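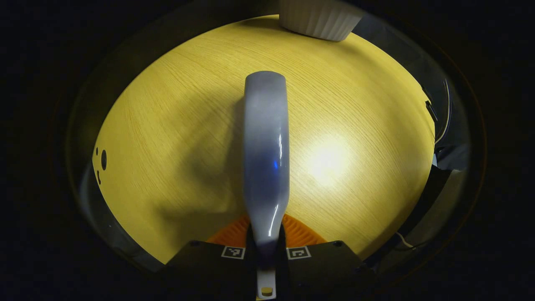

Talk notes - feeding birds through the winter
Library meeting room, 2020-02-25

Hello everyone, and thank you for coming out on such a gray evening. Find a chair, keep your coat on if you like, the radiators take a while to get going.

(Wait for the door. Start with the story.)

My name is Bautista Arancibia, and I have been putting out seed for birds for 13 years, the first few of them quite badly. I bought the cheapest mix in the store, filled one feeder to the top, and went away for a week feeling very pleased with myself. When I came home the seed had turned into a kind of gray cake, and the only visitor was a squirrel who didn't think much of it either. So if you have made that mistake, you are in good company tonight.

Let me begin with what goes in the feeder. Black oil sunflower is the one I would buy if I could only buy one. The shells are thin, so even a small chickadee can open them, and there is plenty of fat inside. A lot of the cheap mixes are padded out with red milo, and most of our backyard birds here just toss it on the ground. Look at the label before you pay.

(Pass around the two jars. Remind people to put the lids back on!)

Now, how much. I put out what the birds will finish in a day or two, and in a wet January even less than that. Seed that sits gets damp, and damp seed grows mold, and mold can make birds very sick. I keep mine in a metal can with a tight lid, out in the garage, and I take out only what I need in the morning while the coffee is brewing - it's become a nice little habit, and I would miss it now.
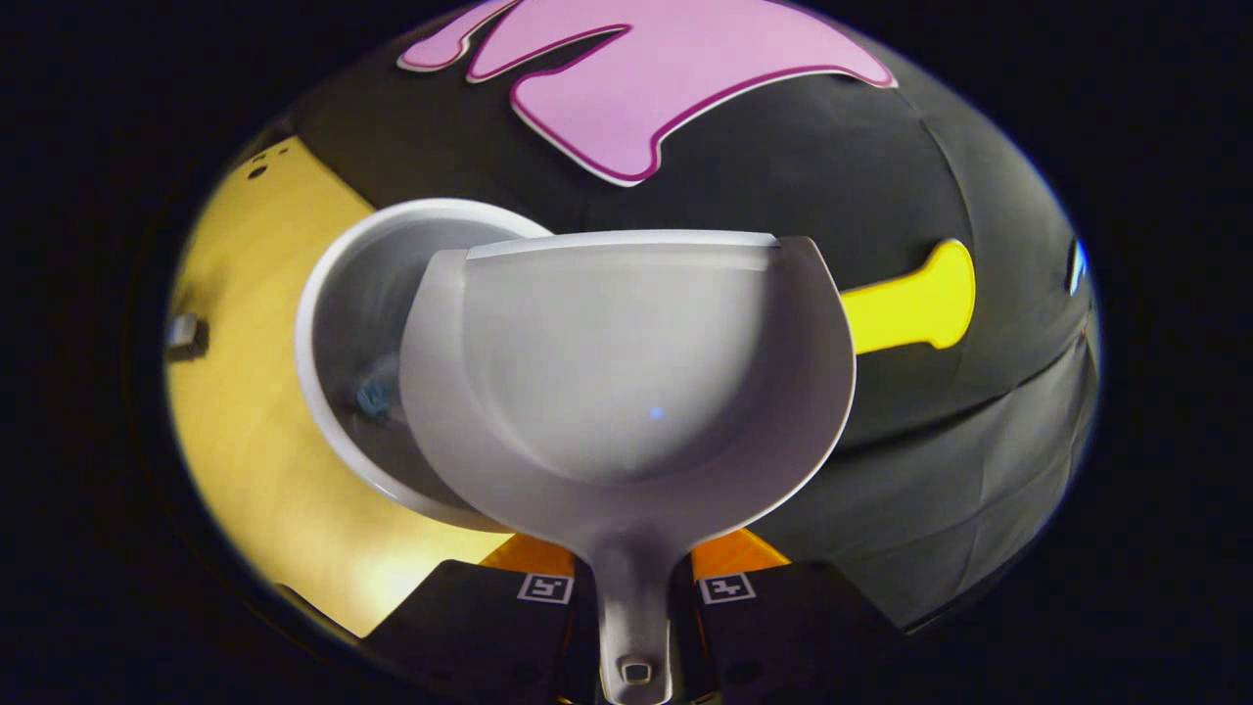
A plain plastic scoop.

Then there is cleaning, the part where I always see people look down at their shoes. Every two weeks, please, and more often if it has been raining. Empty the feeder, scrub it with hot soapy water, and soak it for ten minutes in one part bleach to nine parts water. Rinse it well, and then let it dry all the way through before you fill it again. I keep a second feeder so that one can hang while the other dries.

(Slow down here, people write this bit down.)

If you see a bird sitting all puffed up with crusty eyes, take the feeders down for a couple of weeks and clean everything. It feels unkind, I know, but crowding is how these illnesses travel, and the birds will find other food in the meantime.

(Questions. If someone asks about windows: closer than three feet, or well over thirty. If someone asks about cats, keep it friendly.)

Sign-up sheet for the Ornitora spring walk is by the coffee.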